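Inventory, Flat 36

1. The table

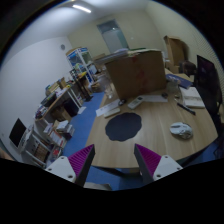 2. The method

Refugio Zepeda cleared rooms for Laller at a fixed rate of 400 per room, paid on receipt of the inventory. The form allowed 11 lines per surface. Anything over that went under Sundries.

He began on Tuesday with the cardboard box, it being the largest item. Line one: box, brown, reddish marks to front. Line two: remote control, white. He looked for the device it controlled and did not find one in the flat. The form had no column for this.

Line three: mat, dark grey, scalloped. Line four: bottle, plastic, clear. Line five: pen, black. He tested the pen on the margin of the form. It wrote. He entered "working".

The papers took longer. Procedure required him to establish whether paper was personal or waste, and the only way to establish this was to read it. A sheet from inside the stack was a list in small, level handwriting. It was headed Table.

Box, it said. Remote. Mat. Bottle. Pen (working).

He checked the sheet against his own. The order was the same. The other list went on to line six, which read: folder or book, blue, not opened.

3. The folder or book

Zepeda moved the stack aside and squared the blue item to the edge of the table. He had cleared 117 rooms and had opened every folder and book in them, as procedure required.

He wrote line six, copied the wording exactly, and went on to the monitor.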